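About Clilari

Clilari is a small research company working on how robots learn to do household jobs. We have been going for 4 years. The company was set up by Edem Zakaria, who still runs the research side and still takes a turn at recording like everyone else.

What we work on

Our main subject is learning from demonstration. A person does a job by hand, we record how they did it, and a model is trained to produce the same kind of movement on a robot arm. The method is well known. Our interest is in how much the recordings need to vary before the model copes with a room it has not met.

Our first project, Kunico, used 400 recordings of one job on one piece of furniture. The model did that job well and did badly when the furniture was moved to a different wall. For the second project, Rukton, we kept the job the same and changed the furniture, the lighting and the person recording. Rukton has 1,991 recordings. When we trained on a mixed set of 100 taken from it, the model did better in new rooms than the Kunico model had with all 400. We repeated the test in June with a different arm and got the same order of results, though the gap was smaller.

The write-up is available on request, including the runs that failed. Drawers with small knobs were the most common cause of failure and are still a weak point.

How we record

Recording is done with hand-held grippers, one in each hand, so no robot is needed at that stage. The same jaw shape is fitted to the arm later, and what the person's gripper could hold, the robot's should be able to hold too. 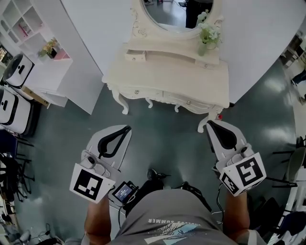 Drawers are the job we are spending most time on at present, and they are recorded on ordinary furniture with ordinary things left on it. The cream dressing table has small drawers with round knobs, a mirror at the back and a glass vase of flowers on top, and the person has to work around them. Each gripper carries square black-and-white markers on a white block, which we use to work out its position and angle.

Working with us

We share recordings with university groups and with our partner company, Siregar, which tests our models on its own arms. To ask for data or arrange a visit, please write to the office.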